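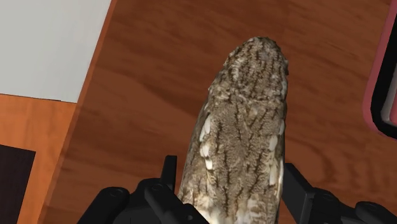
Home | Herbs | Remedies | Growers | Shop

The woman who runs the drying shed at Kendley has been growing valerian for seven years, and she'd like it known that she never gets used to the smell.

"Old socks," she says. "People tell me it's earthy. They're being polite, or they have a cold."

She sells the dried root under the name Trurari, mostly to tea blenders, and keeps 4 raised beds by the house for seed. The rest, about 2,000 plants, grows on a slope that floods every May. She describes the slope as "a bargain," in the tone of somebody who has read the deed since.

Valerian root has been taken as a sleep aid for centuries. I asked whether it works for her.

"I dig roots all day. I could fall asleep on a rake." She does drink a cup some evenings, with peppermint to cover the taste, and tells buyers to ask a doctor first if they take anything else for sleep. Most of them nod — then ask if they can double the dose.

Harvest comes in the second fall, once the tops die back. The roots get washed, split and dried slowly on low heat. Last season's crop came to 875 pounds fresh. "Then you dry it and most of it leaves," she says. "You're farming water, basically."

And the cats? She sighs. Cats like valerian nearly as much as catnip, and word seems to have gotten around.

"I put up a fence. They thought it was a nice fence."

She's thinking of trying skullcap next. It hardly smells at all.

14 shares | 3 comments

Get our herb newsletter every Monday. Sign up

We use cookies to improve your visit. Accept | Settings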